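Seasonal Stockroom and Packing Assistants
Rekholm, Pesteo warehouse
Posted by Agata Bortolotti

Rekholm sells table linens and giftware to small shops and hotels. Orders pick up at the end of August and stay high through December. We are hiring packing assistants for that period, with a chance of staying on in the new year.

The work is mostly picking orders from the shelves, checking them against the slip, folding and wrapping linens, and getting cartons ready for the afternoon truck. A normal day is 240 orders across the team. You will also unpack deliveries from Pellegrini, our main fabric supplier, and put returns back into stock once they have been checked.
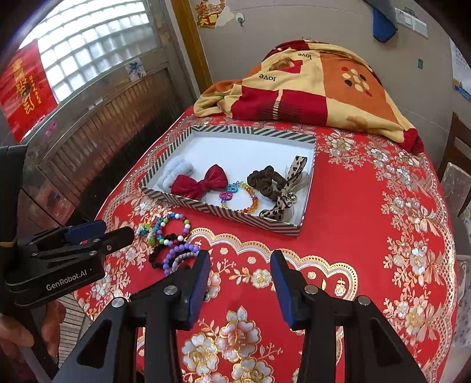 Shifts run from 7:30 a.m. to 4 p.m. with a paid lunch break. Full-time staff work 40 hours a week. Part-time mornings are also open — please say which you want when you apply.

You should be able to lift 40 pounds, stand for most of a shift, and read a packing slip in English. Warehouse experience helps but we train everyone during the first week. We use a stock program called Trastero, and you will learn it on the job.

Pay is weekly. Anyone who works through the end of December gets a $700 bonus with the last check. Staff can buy from current stock at cost, up to 5 items a month.

To apply, send a short note and your work history to Agata Bortolotti, or leave them at the front office before 3 p.m. No cover letter needed. Interviews are held at the warehouse and include a short walk through the packing area — wear closed shoes.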